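Prelten Help Desk - Workshop and Fixtures
Ticket 900: Pegboard hooks will not stay put
Status: Closed (grudgingly)
Opened by: Rüdiger Bauerfeind, store fit-out
Product: Tirkero perforated wall board, white, with assorted hooks

Original report, Sun 31 March

The hooks on the white pegboard in the back workroom keep coming out. You hang something on one, you lift it off again, and the hook comes with it, like a burr on a sock. Then you are standing there holding a roll of tape with a hook dangling from it and you have forgotten what the tape was for.

I have tried pushing them in harder. I have tried bending the tabs, which bent. Someone suggested hot glue and I am putting it on record that I said no.

Board was put up in October. The hooks came from two places: a box marked Ehlers and a bag with no name on it at all. They all look alike to me. Please advise.

R. Bauerfeind

Reply 1, Fixtures desk

Hello Rüdiger. Thanks for holding the line on the glue.

First thing to check is the gap behind the board. The hook has to go through the hole, turn up, and grip the back face. If the board sits flat on the wall there is no room for it to turn, and it will feel seated when it is only resting there being polite. Can you get a finger behind the edge? You want a bit more than a fingernail.

Second, what sort of hooks are they? Plain bent wire, or the kind with a base?

Reply 2, R. Bauerfeind

Finger goes behind fine on the left. On the right it goes as far as the first knuckle and then meets what I believe is a lump of plaster. So the board is standing off the wall at one side and leaning on it at the other. I have walked past this thing every working day and never noticed.

The hooks have bases. Round gray ones, metal hook sticking out the front. I have cleared off everything but the problem area. 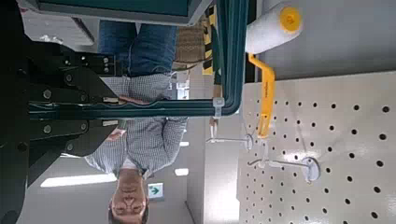 Attachment 1: the two metal hooks, each on its round gray base. The longer one has the double prongs.

The long one is the worse offender. The other is only unreliable on days when I am in a hurry.

Reply 3, Fixtures desk

That helps, thank you. With a round base the grip is all at the back, and the base is only there to spread the load on the front. A long hook with two prongs gets used for heavy things because it looks strong, and it levers against the board every time you pull something off the end of it. Please try the following:

Take both hooks out.
Loosen the board on the right and fit a spacer behind each screw. Washers will do.
Scrape off the plaster lump while you are in there.
Refit the hooks and give each a quarter turn by hand.
Hang the light things first and leave them overnight.

If the long hook still wobbles, measure its back tab. The standard Tirkero hole wants a 7 mm tab. Thinner ones go in nicely and come out nicely too.

Reply 4, R. Bauerfeind

Spacers in. Lump removed, along with a piece of wall I was fond of. Board is now straight, or at least it is crooked in a way that matches the rest of the building.

Short hook: solid. I pulled it, swore at it, hung my jacket on it. It did not move.

Long hook: still comes out. Measured the tab and it is thinner than you say it should be, so that will be one from the bag with no name. I tried a wrap of tape round it, which worked until lunch.

Reply 5, Fixtures desk

The tape was worth a go. We are sending a pack of the Clekia locking clips, which snap over the base and pin it through the hole next door. They are fiddly to fit and you will drop at least one. Please check the tabs on anything else that came out of the bag before you hang it up.

Reply 6, R. Bauerfeind

Clips arrived. Dropped one - it is under the workbench and can stay there. Long hook is pinned and has held since Tuesday, including a full coil of extension cord that I would not have trusted it with last week.

You can close this. I have thrown the bag out. I kept the hooks that were in it, in a jar, in case I ever want to annoy somebody.

Resolution: board spaced off wall, undersized hook secured with locking clip. Customer advised about the jar.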